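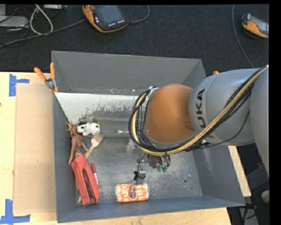

The toy bin, like the junk drawer, fills itself. A few habits keep it from winning.

Skip the lid. A lid is one more thing between a tired child and a clean floor, and it will be lost by September anyway. A big open bin gets used, mostly by being thrown at from across the room. Fine.

Get one with a hard floor and sides you can wipe. Scratches don't matter. Crumbs do, and they collect in the corners with real ambition.

Animals with horns or long tails go in last – otherwise they hook everything else on the way out and you get the whole zoo at once. Small spotted things sink to the bottom and are mourned loudly at bedtime. Give them a shoebox.

Packets of anything (stickers, beads, the mystery bits from a Clakeck kit) get opened or thrown out within 2 days. Ustyna Moroz in Musinville wrote in to say she allows 60. We wish her well.

Empty the bin completely twice a year. Warm water, dish soap, old cloth. Dry it before refilling, and put back half. The other half goes in the closet until someone asks for it by name.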